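O copo e a garrafa

Tenho dois recipientes para beber água e passei boa parte de março a pensar neles. Escrevo isto sabendo que há gente com hortas, filhos, projetos. Eu tenho um copo cor-de-rosa de plástico e uma garrafa térmica branca, e uma opinião cada vez mais extensa sobre ambos.

O copo é anterior a tudo. Veio de uma casa onde vivi com mais três pessoas e saiu de lá dentro de uma caixa que dizia "tachos", sem que eu o tivesse posto lá. Sobreviveu a duas mudanças, a uma máquina de lavar loiça que derretia tudo o resto e a uma fase em que bebi por canecas de barro porque achava que isso me tornava mais interessante. Não tornou. As canecas lascaram todas na borda e o copo continuou na prateleira, com aquela paciência que só tem o plástico.

A garrafa é outra conversa. Custou 39 euros na Justico, a loja da rua de baixo que vende coisas para a casa com nomes de coisas para a alma, e entrei lá para comprar um escorredor. O senhor que me atendeu falou do isolamento durante tanto tempo que a certa altura me pareceu mais barato comprar a garrafa do que continuar a ouvir. Saí sem escorredor. Ainda hoje seco os pratos em cima de um pano.

Durante uns tempos os dois conviveram bem. A garrafa ia comigo para a rua, o copo ficava em casa, e ninguém se metia na vida de ninguém. Depois comecei a trabalhar em casa mais dias do que fora e a fronteira desfez-se. Agora acabam os dois em cima da mesa, muitas vezes ao mesmo tempo, o copo mais perto de mim e a garrafa lá atrás, destapada, a fazer-se cara. 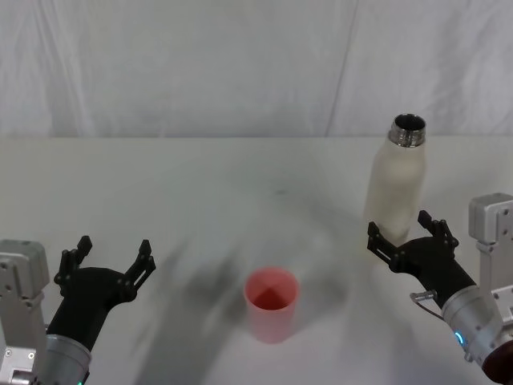 Em defesa do copo

Um copo aberto tem a vantagem de se ver logo se tem alguma coisa dentro. Parece pouco. Mas já levei a garrafa à boca umas cem vezes, com a cabeça toda para trás, para descobrir que estava vazia desde o almoço, e há uma pequena humilhação nisso que o copo nunca me deu.

Também se lava em cinco segundos. Passa-se a esponja por dentro e por fora, e ali fica. A garrafa exige uma escova própria, comprida, que comprei à parte (claro que comprei à parte) e que vive pendurada ao lado do lava-loiça como um animal empalhado. Se me esqueço de a usar dois ou três dias, a água começa a saber a gaveta. Não sei explicar melhor. Quem tem uma garrafa destas sabe que sabor é.

E depois há a quantidade. Meço as coisas, é um defeito, e meço-as sobretudo quando devia estar a trabalhar. No meu copo cabem 380 mililitros até à borda, mas até à borda ninguém enche um copo a não ser por raiva, de modo que na prática bebo uns bons goles, levanto-me, vou à cozinha e volto. A minha amiga Corina Wyss, que é fisioterapeuta e não deixa passar uma, defende que este ir e vir é a única ginástica que faço. Está enganada. Também subo à cadeira para chegar ao açúcar.

Contra o copo: tomba. Tombou uma vez para cima do teclado e outra para cima de uma carta do condomínio que eu ainda não tinha lido, e essa segunda vez, confesso, não me custou muito.

Em defesa da garrafa

É bonita, ponto. Tem uma forma que me lembra as garrafas de leite antigas, com os ombros redondos e o gargalo de metal a brilhar. Foi isso que me apanhou na loja, antes ainda do discurso sobre o isolamento. Cresci numa terra onde já não se vendia leite em garrafas dessas, e mesmo assim consigo ter saudades delas. A publicidade faz muito bem o seu trabalho.

Quando a comprei, tratava-a como se fosse de porcelana. Levava-a na mochila embrulhada numa camisola e pousava-a nas mesas dos cafés sempre em cima de um guardanapo. Isto durou até ao primeiro passeio a sério, à barragem de Cleltgate, em que a meti no bolso de fora com as chaves de casa e fiz o caminho todo a ouvir um tilintar que atribuí a um pássaro.

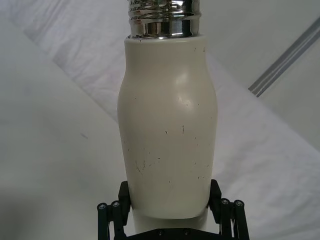 Os riscos deixaram de me incomodar mais depressa do que eu esperava. No primeiro dia fui procurar na internet como se tiram e encontrei um fórum inteiro dedicado ao assunto, com um homem que recomendava pasta de dentes e outro que recomendava ao primeiro que tivesse juízo. Experimentei a pasta de dentes. A garrafa ficou riscada e a cheirar a menta durante uma semana.

Agora acho que lhe ficam bem. Uma garrafa branca impecável, em cima da secretária de um adulto, levanta suspeitas. Parece que se vai vender alguma coisa.

O que continuo a não perdoar é a tampa. É uma peça à parte, de enroscar, sem corrente nem argola, e passa a vida a viajar sozinha. Já a encontrei no bolso do roupão, dentro da fruteira e, durante um fim de semana comprido, em lado nenhum. Escrevi à marca a perguntar se vendiam tampas avulso e responderam-me com um código de desconto para uma garrafa nova. A tampa apareceu atrás do micro-ondas. O código ainda o tenho, se alguém quiser.

Como ficou a coisa

Tentei durante uns dias usar só um deles, para ver se me decidia. Comecei pela garrafa e dei por mim a deitar a água da garrafa para o copo, o que me pareceu derrota suficiente. Passei para o copo e à segunda noite estava a levantar-me às três da manhã com sede, a tropeçar no tapete.

Portanto ficam os dois. A garrafa dorme na mesa de cabeceira e de manhã vem para a sala. O copo mora na mesa. A escova continua pendurada. E esta semana passo na Justico ver do escorredor, desta vez com auscultadores.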